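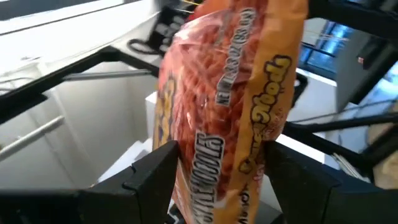

Snack shelf news!

Cheese doodles are back, and I could not be happier. If you've been a Lustby member for a while you'll remember the great doodle drought, when the orange spot on the second shelf sat bare from winter right through to the start of November and people kept leaving sad little notes on the price card. Well, the notes worked. We've got a full carton in, the small 85 g bags with the clear window, so you can see exactly how much puffy, twisty, reddish-orange goodness you're getting before you commit.

I love these things. They're loud, they're messy, they turn your fingertips a colour that doesn't come off on a serviette (please do wash up before you touch the board games, the Jusitz set still has a thumbprint on the box lid from last year) and they go down an absolute treat with a cold ginger beer. My favourite way to eat them is tipped into one of the big enamel bowls with a handful of salted peanuts. Zane Šimkus swears by crushing a bag over tomato soup, and I laughed at him until I tried it. Try it! Put them on at the very last second or you'll have orange porridge.

Bags are $2 each, same as before, and the money goes in the tin as usual. The carton came through Deligiannis, who also do our tea and the long-life milk, and they reckon they can keep us going into the new year if we give them a bit of notice. We went through 188 bags of one thing and another last quarter, so I don't think we'll have trouble shifting them.

A few bits of shelf housekeeping while I've got you. The doodles live on the second shelf now, between the rice crackers and the muesli bars. Please don't stack the heavy tins on top, they crush if you so much as look at them. Open bags go in the clip-top tub by the kettle, and if there's only a mouthful left, just finish it. Soft plastics go in the green bag behind the door.

We're also after ideas for the next order. There's about $50 left to play with, and so far the requests are for salt and vinegar anything, dried mango, and those little seaweed sheets that came with the Foltow hamper. Write yours on the sheet on the fridge before Sunday. One vote each, and yes, I'll be voting for more doodles.

Games night starts at seven. Bring a bowl if you've got a spare one at home, we're down to 3.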